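Progress report on the Flirnis good practice rules, April
From Aniela Walczak, for Teresa Sowa and everyone at the Laskowska fund

Hello Teresa,

You asked me to keep this one short and readable, so I'll do my best (you know what I'm like). The main news is that the second draft of the rules is finished and has gone out to the groups who agreed to try it. That's six groups now, up from four when I last wrote, and the Soruvthorpe people are among them at last!

For anyone new at your end, the job is to agree a plain set of rules for how tabletop robot work gets recorded, checked and reported, in the simulator as well as on the bench. Lots of labs do this well already. They just all do it differently, and half of it lives in somebody's head.

Most of my time this quarter went on section 3, the one about simulated kitchens. I'd thought it would be the easy bit. Nothing breaks in a simulator, no one gets a finger trapped, so how many rules could you need? Quite a few, as I found out once Hiyori Takeda and I sat down with the old Lolta runs and tried to mark them against our own first draft. There were 1,653 of them and we had to set 573 aside, mostly over missing notes. You couldn't tell which version of the scene had been loaded, or the start position of the arm hadn't been written down, or the run had been stopped by hand and saved under the same name as a finished one. The runs themselves may have been perfectly good. We had no way of knowing, and that was a bit of a blow after all those evenings.

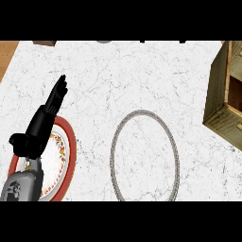
So the draft now says that every run has to carry its own short note, filled in before the run starts and closed off after it. The note gives the scene version, which objects were put on the worktop, where the arm began, what the task was in one ordinary sentence, and who pressed go. If a run is stopped early it keeps its note and gets the word "stopped" plus a reason. We had a long argument about whether the reason should be picked from a list or typed in freely. Waldemar Malinowski wanted the list, I wanted free text, and we've ended up with a list that has a box underneath, so we're both slightly cross.

There's also a new rule about camera views. A view that cuts things off is allowed, as plenty of real cameras do the same, but whoever marks the run mustn't guess at what's outside it. If you can't see whether the fingers are clear of a plate or a cabinet, you mark it "can't tell" and move on. Shiela Padilla tried this with her markers and says the number of rows over scoring has dropped, though she did warn me that some people now put "can't tell" for nearly everything when it gets close to lunch. I've added a line asking for a second marker on those.

The bit I'm least happy with is the wording on contact. We say an arm should keep clear of anything that isn't part of the task, and everyone nods, and then you ask what "clear" means and get a different answer from each person in the room. Passing over a plate is surely fine. Brushing it is probably not, even in a simulator where there's nothing to chip, as the habit carries over to the real bench. I've left two versions of the paragraph in the draft, marked A and B, and asked the groups to tell us which one they could live with.

On money, we're a little under what we planned, mainly through doing the last two meetings by call instead of travelling to Soruvthorpe. I'd like to keep that back for a proper face-to-face day once the comments are in, if you're happy with that. Waldemar has the sheet and will send it separately.

We are behind on one thing, and I'd rather you heard it from me. The checklist for real arms was meant to go out alongside the second draft and it hasn't. Hiyori has it mostly written, but the part on stop buttons needs another look from someone who works with them daily, and the person we had lined up has changed jobs. If you know anybody at Laskowska who could spare an afternoon, please do put us in touch.

Next up for me is chasing comments, then rewriting the contact paragraph yet again. I'll send you the marked-up copy as soon as Shiela's group has been through it.

All the best,
Aniela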